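Sheet-Metal Bins for Loose Tools: Care and Sorting

Open metal bins outlast plastic totes in a workshop, but they need some upkeep. The notes below apply to painted or powder-coated steel bins used for hand tools and small parts. Galvanized bins are covered on a separate page.

Placement

Set the bin so the rim is below elbow height. A bin with sloped side walls can be emptied by hand from one side without lifting. Leave 16 inches of clearance on the side you reach from. If the bin sits on a bench, put a rubber mat under it to keep it from creeping.

Emptying and sorting

Empty the bin completely once a month. Partial sorting leaves the smallest items along the back wall, where they stay. Use three trays: tools that belong on the wall, parts that belong in drawers, and items that do not belong in the shop.
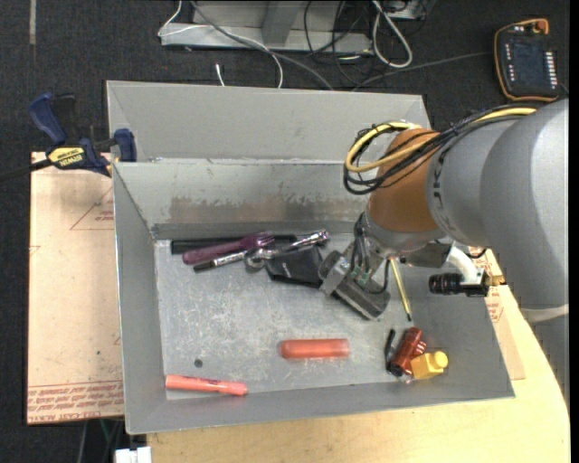 Mixed contents are the usual cause of lost tools. A bin with no assigned purpose collects whatever is in hand when someone walks past. Kitchen items are common, and a translucent purple plastic fork lying in front of a long black bar-like object is typical of what turns up. Return such items to the kitchen at once. Chrome tools should be wiped before they go back on the rack, and anything pen-like should be kept out of the bin entirely, as ink on bare metal needs solvent to remove.

Worn coating

Check the inner walls when the bin is empty. Where the gray coating has come away and the edge is ragged, scrape back to paint that holds, then feather the edge with 120-grit paper. Brownish discoloration should be rubbed with a nylon pad first. If it persists, treat it as rust and use a converter before priming. Fine scratches on a bare floor need no repair. Wipe the floor with light machine oil on a rag, wait 60 minutes, and wipe again until the rag comes away clean.

Primer: one coat, thin. Topcoat: 2 coats, with the drying time given on the can. Do not return tools to the bin until the topcoat is hard to a fingernail.

Liners

A liner reduces noise and wear. Cut it a quarter inch short on each side so it lifts out for cleaning. Kęstutis Paju uses Evodwood board in the bins at the Kirnley shop and replaces it each November. Ribbed rubber also works but holds metal filings, and must be vacuumed. Avoid carpet, which holds moisture against the floor of the bin.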